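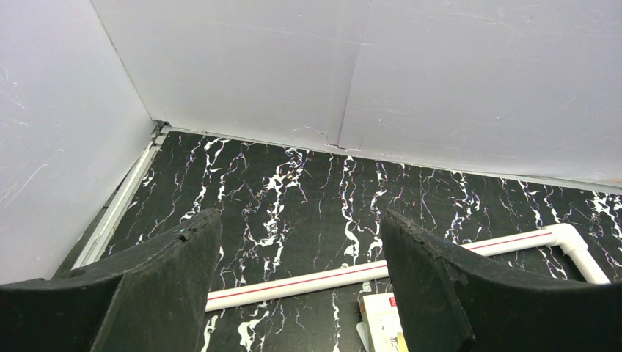 Living with a dark worktop, five months on

Quite a few of you have written in since the winter issue to ask how the new kitchen is holding up, and more than one wanted to know if I regret going dark. So before I get on to the plant swap and the library hours, I'm going to use up my space this month on worktops. Sorry to anyone who was hoping for rhubarb!

For those who joined the list after Christmas, we had the old beech worktops taken out in December. They had gone grey by the sink and there was a burn next to the hob in the exact shape of my milk pan. I'd loved them for years and I was thoroughly fed up with oiling them. What went in was a black one with pale marbling from the Lendberg range, which I first saw in the window of Yakubu on the high street here in Clultness and then went back to look at so many times that they started putting the kettle on for me.

What I was warned about

Everybody says black shows everything. My neighbours said it, my sister said it, the fitters said it while they were carrying the thing through my front door. And it's half true. Flour shows. Toast crumbs show, and so does icing sugar, which gets into places I didn't know I had. But tea doesn't, and neither does coffee, or that sticky ring under the honey jar (you find that one with your sleeve). On the beech it was the other way round, so I've really just swapped one lot of mess for another.

The marbling helps more than I expected. A friend from choir has a plain black worktop, the same sort of age as mine, and she can see every wipe mark on it when the sun comes in. With veins running all over the place your eye doesn't settle on the smears. I'd say the busier the pattern, the less often you'll feel told off by your own kitchen. The only trouble is that I do sometimes try to wipe away bits that belong there. There's a little white fleck by the bread bin I've had a go at more times than I'd like to admit.

If you're choosing, do take a sample home. The small squares on the chain are hopeless for marbled patterns as you might get one thin line or one great white splodge and think the whole sheet is like that. Yakubu let me borrow a bigger offcut over a weekend and I moved it round the room, morning and evening, and under the cupboard lights. Under our old bulbs the pale bits looked yellow. I changed the bulbs in the end and kept the worktop.

Pale walls, white fittings

I'd been all set to do the walls in a deep green. Then I propped the offcut up against a painted bit of card and it looked like the inside of a cave, so I went for a light grey instead, and I'm so glad. The room faces north and it needs all the help it can get. White next to the black looks very crisp too, so I left the boxing off the short run of pipe at the end and gave it a good clean. Two people have asked me where I bought it.
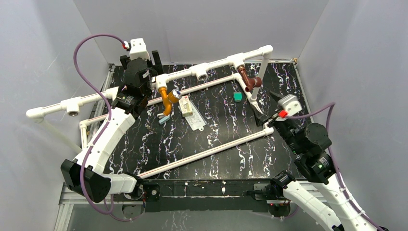

White PVC pipe against a black marble pattern.

I won't pretend this would suit everybody. If you've a small kitchen with one window you may want to keep the dark surface to one side only, or to an island if you're lucky enough to have room for one. My mother-in-law did hers all the way round with dark cupboards underneath and she has to put the lights on to find the butter.

Looking after it

I was sold a spray. Of course I was. It smelled of swimming baths and left a film, and after 7 weeks I gave it to the church hall for their lino. These days it's warm water with a drop of washing-up liquid, then a dry tea towel straight afterwards. The drying matters, especially if your water is as hard as ours, as otherwise you get chalky spots round the taps.

Hot pans go on a trivet, no exceptions, even with guests who should know better. And I do all my chopping on a board. I did catch it once with the bread knife and there's a faint mark if you crouch down and look along it, so please don't crouch down and look along it when you come round.

Polish I'd leave alone. A reader suggested a bit of baby oil on a cloth and I did try it, on a corner. It looked gorgeous for an hour and then every bit of fluff in the house came to live there.

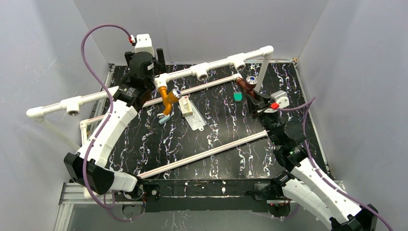 What it all cost

I said I'd be open about this. The whole job, worktop and fitting and the new sink and getting rid of the old lot, came to £3519. That was more than I'd planned, mostly down to the sink. We had 2 quotes and went with the dearer one, as they could do it before Christmas and would take the beech away with them. The work itself was 13 days from start to finish, with the weekend and a missing tap in the middle. We lived on soup from Gastanico on the corner and washed up in the bath.

If you're local and want to see a dark worktop before making your mind up, do drop me a line and come for a cup of tea. Mornings are best for the light. And if you've got a pale one you love, write and tell me about it, with stains and all, and I'll put a few replies in next time.

Plant swap

Same place as last year, tables out from ten. Tomatoes and courgettes always go first, so if you've spare seedlings please label them - we had a very surprising pumpkin last summer. Pots can be left in the crate by the side gate.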